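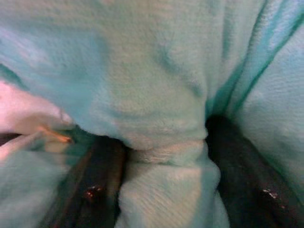
Por Oddur Bisgaard | Dicas para a lavandaria | Leitura rápida, com tempo para um café

Quem tem mantas polares em casa conhece bem o monte que se junta ao lado da máquina. Cá em casa decidi entregá-lo ao Nolo, o braço de dobrar roupa que a Zoëga aluga ao mês, e depois de uma temporada com ele na bancada já tenho umas quantas manhas para partilhar (e um ou outro desabafo, perdoem-me).

Comecemos pelo polar, que é macio e cheio de pelo e faz pregas por todo o lado. Os dedos escuros da pinça apertam o tecido azul-água num tufo, e o pelo fica achatado mesmo onde eles seguram. Para mantas felpudas, escolham a pega suave no menu, que vem escondida na segunda página. Eu demorei semanas a dar com ela!

Sacudam bem a manta antes de a pousar e deixem um canto solto virado para o braço. Vejam também se há linhas ou fios perdidos por cima da bancada – um rolo adesivo resolve isso num instante. Se o tecido ficar marcado, passem a mão no sentido do pelo ou uma escova macia, sem força. Ferro quente no polar é que não, por favor.

Quanto ao serviço, o aluguer inclui 2 visitas de afinação, e o técnico que cá veio teve uma paciência de santo com as minhas perguntas. A manta grande do sofá continua a ser teimosa e prefiro dobrá-la eu, à moda antiga, com a rádio ligada. Já as mantinhas pequenas e as camisolas deixo-as por conta dele enquanto trato do almoço.

O aluguer custa 70 euros por mês e a compra fica em quase 2000. Para uma casa de duas pessoas parece-me muito dinheiro, mas com crianças e um cão que dorme em cima de tudo talvez as contas sejam outras. Experimentem um mês, de preferência no inverno, quando as mantas andam todas a uso.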